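Print this article | E-mail this article | 3 comments

4. Printed numerals in the home

4.1 What was recorded

The home visits gave us a list of every object in the child's main play area that carried at least one printed or molded numeral. Across the 141 households in Zolbridge and the villages to its south, the list came to 1,293 objects. Books were listed separately and are dealt with in Section 5. Objects with a numeral smaller than a grain of rice, such as the size marks on clothing labels, were left out, as were bar codes and the washing symbols on soft toys.

Each object was placed in one of four groups. The first held things made to teach numbers, such as number blocks, counting frames and floor mats with squares to jump on. The second held games scored or moved by number. The third held working household goods that the child could reach, including remote controls, kitchen scales, bathroom scales, calendars and old telephones. The fourth held pretend goods, meaning toy versions of things that have numbers on them in adult life.

We had expected the first group to be the largest. In most homes it was smaller than the third, and in homes with an older brother or sister it was smaller than the fourth as well. Parents often did not think of the pretend goods when asked at the start of the visit whether the child had any toys with numbers. One mother said no to the question while her son was pressing the keys of a toy cash register next to her. The parent question was therefore dropped from the analysis and only the observed list was used.
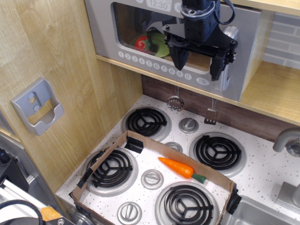 Numerals on pretend goods differ from those on teaching toys in the order and form in which they appear. A teaching toy nearly always starts at 1 and stops at 10 or 20, and each numeral has a picture or a set of dots beside it. A pretend telephone or cash register follows the layout of the real thing, or a rough copy of it, and gives no help with quantity. The toy microwave in Figure 3 is of this kind. Its buttons run from 1 to 9 and then 0, and the display above them reads 12:30. The child meets zero at the end of the row, after 9, which is where a keypad puts it and a number line does not. In our interviews, children who played with keypads of this type were more likely to name the numeral 0 correctly, but also more likely to say that it came after nine when counting. The second answer was given with confidence and some children corrected the interviewer.

4.2 Clock times

Digital times were the only numerals of more than two digits that a majority of the children saw in their play area. They appeared on toy ovens, toy alarm clocks, play phones and a few toy cars. On nearly all of them the time was part of the molding or a sticker and could not be changed.

We asked the children to read a card showing 12:30. Answers fell into three kinds. The youngest children named the digits one by one, sometimes leaving out the zero. A middle group gave a time that mattered to them, most often lunch or bedtime, without reading the digits at all. Only the oldest children said "twelve thirty" or "half past twelve," and few of them could say whether this was in the day or at night. The colon was read as "and," as "dot dot," or passed over.
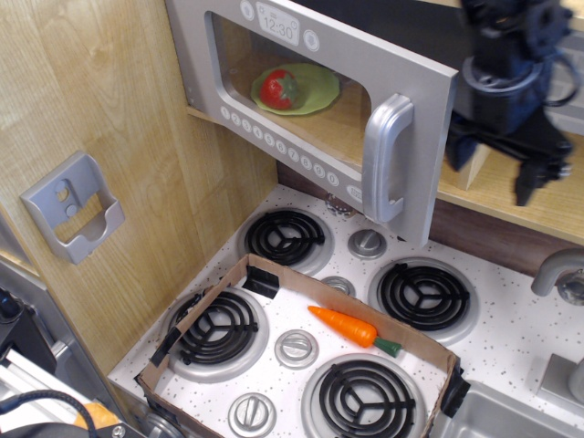 Department of Early Childhood Studies, Liltis College

The fixed time had little effect on how children used the toys. A child who announced that it was breakfast did not look at the display first, and a display that said 12:30 at breakfast was not remarked on by any child in the sessions we transcribed. Cooking times were spoken freely and bore no relation to the buttons pressed. "Three minutes" and "a hundred minutes" were both common, and one girl set her soup for "700 and then it beeps." Amrani reports similar talk from nursery play corners in the Hayat study, where the numbers children spoke were larger than any numeral in the room. We agree with Sherif Amrani's view that such talk should be scored as number talk, even where the number makes no sense as a cooking time. In the present study it was scored in that way, with a separate code for whether the child pressed or pointed to a matching numeral while speaking.

4.3 Limits of the list

The list shows what was within reach, and reach is a poor guide to use. Some objects had clearly been put out for the visit. Others were kept in a shed or at a grandparent's house and were missed. Parents in the Zendholm pilot were asked to keep a one-week diary of what the child picked up, but too few diaries came back for the method to be used in the main study. We also recorded numerals only in the main play area. Elevators, house doors, buses and price tags supply a great many more, and several children named the number of their bus route before they could name the same numeral on a card.

Share (3) | Print | E-mail

Related items
Counting aloud on stairs: a note on step games
Board games and number order in the nursery year
What parents mean by "knows her numbers"
Calendars, birthdays and the larger numerals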